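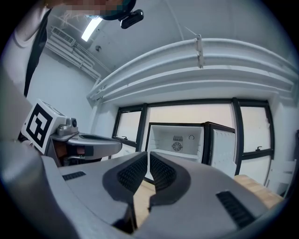

About Cluvby

Cluvby is a small company in Trullport which rents and looks after mini fridges. Our customers are offices, student rooms, hairdressers, a few guest houses and one sailing club. We are five people, and at the moment we have 90 fridges out with customers, most of them near enough that we can reach them by van in the same morning.

The company was started by Miklós Lakatos and Ilona Dobos, who had both worked before in a big kitchen shop. There they saw many little fridges come back with nothing wrong except a broken shelf or a tired door seal. It was cheaper for the shop to send a new one. Miklós did not like this, so he took six of them home, put them in his hall and began to repair them. Ilona found the first people who wanted to rent them. Two of these six are still in use today, both at the same dentist.

Our rooms are on the first floor of an old rope store, built in 1841. The stairs are narrow, and this is one more reason why we stay with small fridges. We do the work on tables by the window, because at table height you can look into the compartment without kneeling.
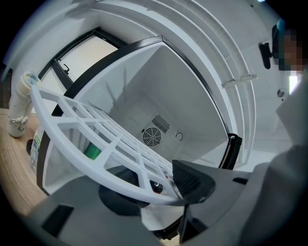

When a fridge comes back to us, everything that can be taken out is taken out. The shelves are washed in warm water with a little soda, and after that they dry standing up. We wipe the walls inside, then the folds of the door seal, where crumbs like to stay. The seal is checked with a strip of paper: we close the door on it and pull. If the paper comes out too easily at any place, the seal is changed.

The shelf goes back last. It sounds like nothing, but it is the part about which customers ask us most often. A lattice shelf must be held a bit at an angle to pass the opening, and then turned flat when it is inside. If you push it in straight, you will scratch the wall or pull the seal. Zoila Bedoya shows this to every new customer at delivery, and she asks them to try it once with their own hands.
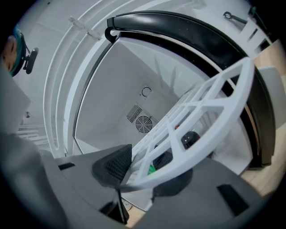 Fan grille, slatted vent and lattice shelf.

We ask everybody to leave some space in front of the fan and the vent. Cold air must be able to move, also when you have bought too many drinks for Thursday. Cans can stand on the floor of the compartment under the shelf, and lighter things such as yoghurt or a sandwich can go above. Please keep the door pockets for what you use every day.

We keep some 400 spare shelves and door racks in our store, sorted by width and not by maker. Many shelves fit more than one fridge, and Ákos Halász knows most of them by eye. If yours is cracked, measure it from rim to rim and write to us - often we have one already. 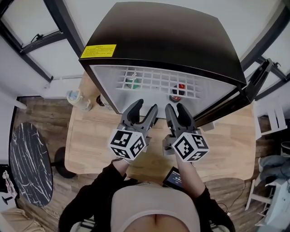
Who works here

Miklós Lakatos - repairs, seals, electrical safety
Ilona Dobos - customers and contracts
Ákos Halász - spare parts and the store
Zoila Bedoya - delivery and setting up
Rhun Gwilliam - accounts, and driving when Zoila is on holiday

You are welcome to visit us, but please ring first, as we are often out with the van. Our telephone extension is 2836. In October we close for one week to count the store and paint what needs painting.

Home About us Rent a fridge Spare shelves Cleaning advice Contact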